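Reviews / Simulation & Software

Landimus Kitchen Pack for arm simulation: two months of use

22 January 2026 – by Elba Aravena

I bought the Landimus Kitchen Pack in November, mostly to save myself from building another counter by hand. It is a set of ready-made indoor rooms and small household objects for people who test pick-and-place programs in simulation before they go near a real arm. The standard license costs $400 for one seat, and it comes with one year of updates. I paid for it myself.

My use is narrow, so take the review with that in mind. I write grasping routines for a small company, Modville, that sells sorting cells to workshops. We don't build kitchens. But kitchens and living rooms are good practice for a gripper, as the things in them are all different shapes and stand too close together. If a routine works between a candlestick and a bottle, it will usually work in a parts tray.

What you get

The pack has 108 objects and a handful of rooms. Each object has a visual model and a simpler collision shape underneath. The rooms can be loaded whole or in pieces, and you can drop your own arm model into any of them. There is a default arm with a two-finger gripper, already set up with joint limits and a basic controller, and I used it for most of this review. I later swapped in our own arm and that took an afternoon, mainly spent on getting the tool frame to point the right way.

You also get a short manual in PDF form. It is well written as far as it goes, but it skips contact settings almost completely. I had to write to support for the friction ranges. They answered the next day with a table that should have been in the manual.

Installation

Installing was easy. The download is large, and the first load of each room is slow while the textures are prepared. After that a room opens quickly. The pack runs on the same desktop I use for everything else, and I did not need to buy a new graphics card. With shadows on, the view gets choppy when the camera is close to the gripper. Turning shadows off fixes it and makes no difference to the physics.

One thing to know before you start: the rooms are saved in meters and the object sheet lists sizes in millimeters. The importer handles this, but a script that reads the sheet directly will not. I lost an hour to a bottle the size of a truck.

Grasping

The main reason to buy the pack is the contact behavior, and this is where it does well. Slim upright objects are hard to simulate. In the free set I used before, anything narrow would shake between the fingers and then shoot off sideways. With the Landimus objects I ran 610 grasps on upright cylinders and small bottles, and I saw that kind of jump 66 times, nearly all of them with the fingers closing at full speed. At half speed the problem mostly went away.

The collision shapes are honest about size. When a finger looks as if it is touching the object, it is touching it, or close enough that I stopped checking. The exception is thin stems and discs. The candlestick uses a few stacked cylinders for its collision shape, and there is a small gap under the upper disc where a fingertip can slip in and get stuck. I would like to see that fixed.

Clearance is the other thing I test for. The tall pieces are useful here, as they force you to think about everything mounted on the arm and not only the fingers. On the counter layout I used most, the orange-brown cylinder sits between the fingers with the candle standing just to the left, and the candle tip comes up close to the underside of the white box on the side of the arm. A planner that only looks at the gripper will pass this pose and then hit the candle on the way out.
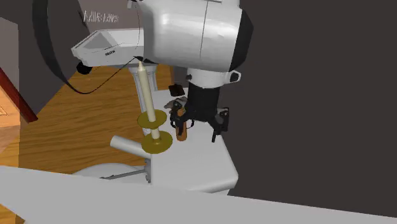 Looks and lighting

The rooms look good enough for camera work, with some limits. The wood floor has a clear plank grain, and the white arm panels pick up a bit of gloss. Large dark walls are plain, which is fine for physics but too easy for a vision model. If you are training on rendered pictures, plan to add your own wall textures and clutter. The lighting controls are basic: direction, strength and color, and that's all. I could not get a convincing window.

Cables on the arm are drawn but don't move like cables. They are there for looks and have no collision shape by default. You can turn one on, but it is stiff and I turned it off again.

How it compares

I have also used the Zapata Home Set. It is cheaper and has a wider choice of furniture, but its small objects are poor and the drawers stick. For moving a wheeled base around a house, I would pick Zapata. For work at the counter with a gripper, Landimus is clearly ahead.

Loralow sells single objects, and they are very detailed. Buying enough of them to fill a counter gets expensive – and you still have to build the counter.

Problems

Beyond the candlestick, I have three complaints. The license check needs a connection every time the program starts, and it failed on me twice when our network was down. The reset function puts objects back in place but doesn't clear their speed, so something that was falling will start the next run with a small push. You can set the speed to zero in your own script, and you should. Last, object names changed in the December update with no list of old and new names. Half of my test scenes would not load until I edited them.

Support has told me the reset bug will be fixed in the next update. I'll add a note if it is.

Should you buy it?

If you test grasping on small household objects, yes. The pack has saved me more than its price in setup time. If you mainly need pictures for training a vision model, I would wait for better lighting – or try the trial version first, which has one room and a few objects and does not expire.

Rating: 4 out of 5

Filed under: simulation, grippers, software reviews

Related reviews
Zapata Home Set, second edition
Loralow single objects: worth the price?
Three free physics viewers compared
Choosing fingertip pads for a two-finger gripper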